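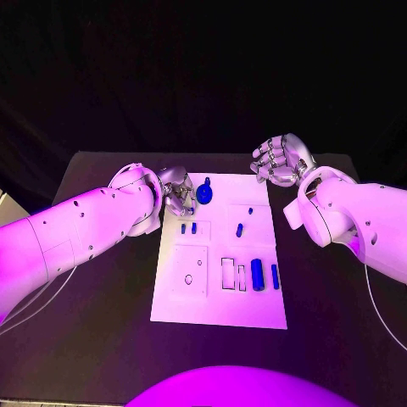 Rasha Obeidat wants to know if the outlines on a layout board should be the same size as the parts or a bit bigger. She has tried both and says people slow down when the line fits too tightly, as if they were being graded on it.

We go a bit bigger. The rest of this page covers that and a few other questions that came in after the Lullen board went up in June.

Layout boards, blue gear set

The board in these pictures is a flat white sheet with thin black outlines printed on it. Each outlined area is meant for certain parts of the set. The parts are blue: a round disc like a gear with a short post standing on top, and pegs. The small ones share a small square, and in the first picture there are two of them in it, side by side. The disc goes near the top center.

Lullen is our name for the set, and the board has the same name. The drawing number is 1804, and that's what to quote if you need a fresh print. Please don't photocopy an old sheet. Copiers shrink things a little, and after two or three generations the square for the small pegs won't hold two pegs.

Why outlines and no labels

The older Mullosix board had a word in every box. Ankit Thakur laid it out and it was good work, but the words ended up under the parts, so you had to pick up a part to find out if it was in the right place. With an outline you can compare the shape at a glance. We kept one printed label on Mullosix, the revision letter in the corner, and moved everything else to a card that hangs by the bench.

Black lines on white have held up best for us. Gray looked nicer on screen and disappeared under the colored lights we run in that room on some days. Red lines did the same thing under red light. Blue lines were tried once, with blue parts, and that went about as well as you'd expect.

Parts that stand and parts that roll

Pegs are the trouble. A peg with a square end will stand up on a flat board if it's set down straight, and then it's easy to find and easy to pick up. A peg that has tipped over takes more room than the outline gives it, and a longer one can end up across a line into the next area.

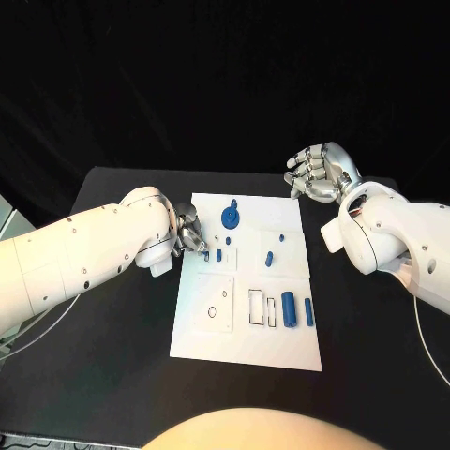
For that reason the bigger pegs have more white space around them than the small ones do. Sotiris Stamatopoulos asked for a raised lip between the areas. We made one up and used it through a run of 400 layouts. It kept the pegs in, but the sheet no longer stacked flat and dust sat along the lip, so we went back to plain flat sheets. If your bench isn't level, fix the bench first.

The disc has never given us any problems. It's wide enough to stay where you put it, and the post gives you something to take hold of.

Position on the table

A dark tabletop is worth having. The edge of the white board shows up clearly and you can tell right away if it has been bumped out of line. Ours does get turned a little during a session. A small turn doesn't matter for laying out parts by eye. If you are checking positions against the drawing, square it up before you start and again after lunch.

Leave clear space behind the board too. Periklis Spanos sets his tight against the wall at Pearce and then has to reach over the disc for everything else. Move it forward a hand's width and the problem goes away.

Questions we get a lot

Can the board be written on? Pencil only, and on the back.

How many small pegs should be kept in stock? We order 3000 at a time for two benches. They get lost under things. A sweep of the floor on Sunday usually brings a few back, and those get washed before they go in the bin.

Is there a board for the Vastar set? There is a draft, drawing 778. It has too many outlines crammed into the left half and nobody likes using it, so it isn't up here yet. Ese Onyeka is redrawing it with the large parts along the back and the small ones nearest the person working. That is the reverse of how the draft had it.

Do the outlines have to match the part exactly? See the top of the page. Add the thickness of a coin all the way around and stop there. Any more than that and parts start going in at an angle, and then two people will disagree over whether a part is placed or just lying there.

Fresh prints of 1804 are in the flat drawer, second from the top. Take one, and put the old sheet in the paper bin on your way out.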